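Hand-held gripper kits for laundry demos - worth the money?

HuwMaddocks wrote:
Has anyone bought the Rosser kit from Pladwood? It's the pair of hand-held grippers with yellow fingers that you use to record folding demos, then train your arm on them. They want £900 for a pair, or £1000 with the Sunadden software thrown in. I've only got a hobby arm at home, so I'm trying to work out if it's daft. Mabli, didn't you say you had some pictures?

mabli_j wrote:
I do! These are all on the bed, dark maroon top on a patterned white sheet.

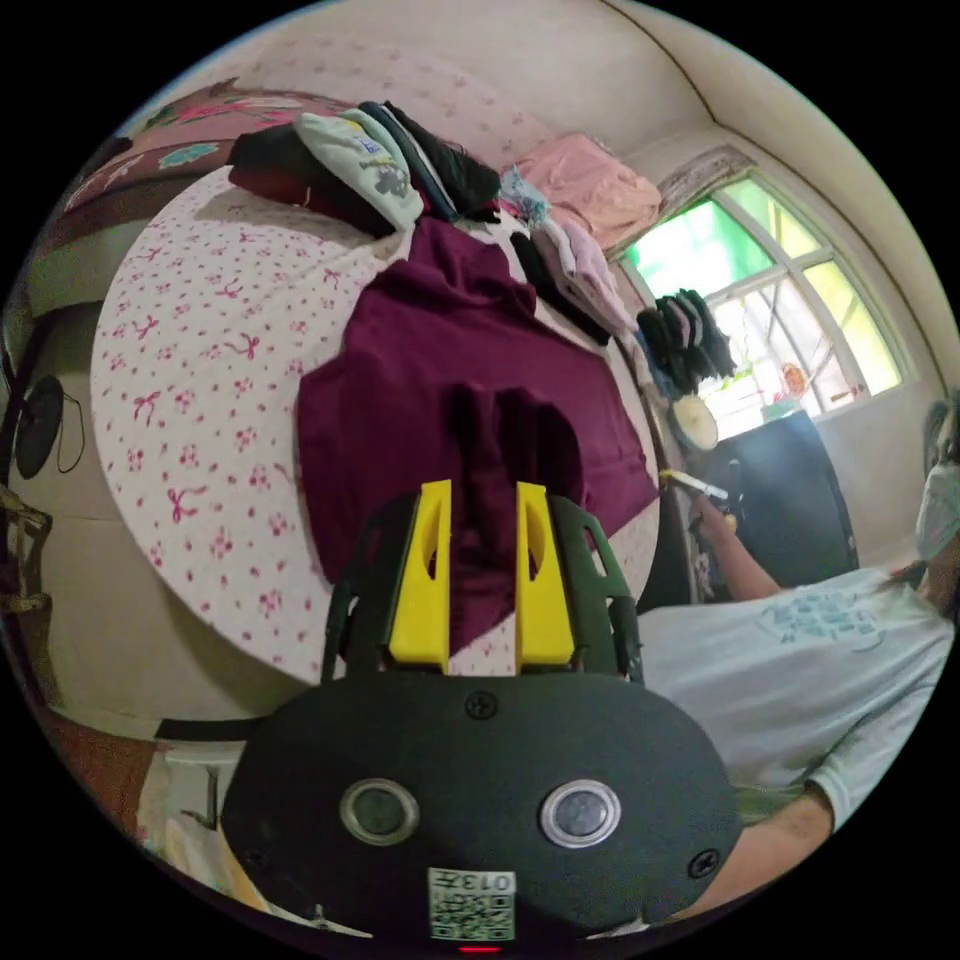
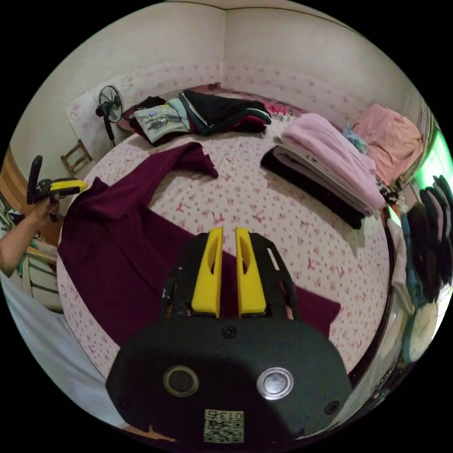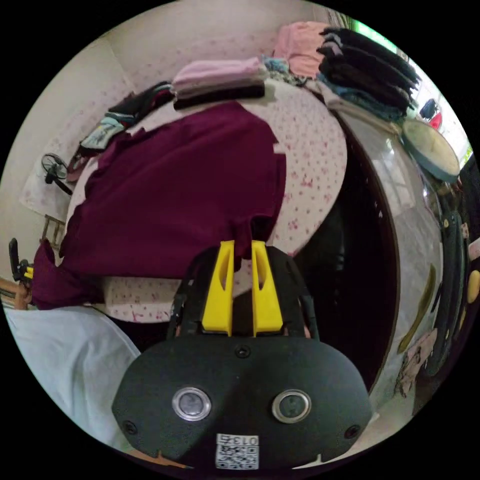 Rosser grippers, maroon top, views from the grippers themselves.

I like the kit a lot. You get loads of the room in view as well as the cloth, and the fingers are bright enough that you never lose track of them (my old Grandum pair had grey ones, what a pain). My wrists do ache after an hour though.

milan_dekker wrote:
Nice, but look how much the edges bend. The bed's practically a banana in the first one. Does Sunadden straighten that out or are you left to do it yourself?

mabli_j wrote:
It does the calibration for you, takes 2 minutes. I leave the bend in for training - works fine for me.

milan_dekker wrote:
Then I still think £100 for software is cheeky. There are free tools that do the same job.

Iara_C wrote:
Disagree. I lost most of February to the free tools. Pay the £100 and get on with your folding.

HuwMaddocks wrote:
How does it cope with dark fabric? Half my wardrobe is navy.

mabli_j wrote:
Maroon's been all right by daylight. Black socks after tea, no chance, I had to bring a lamp in.

m_a_sulemana wrote:
Ask Pladwood about spare finger pads before you order, Huw. I waited ages for mine.

HuwMaddocks wrote:
Will do, cheers. Emailing them tonight.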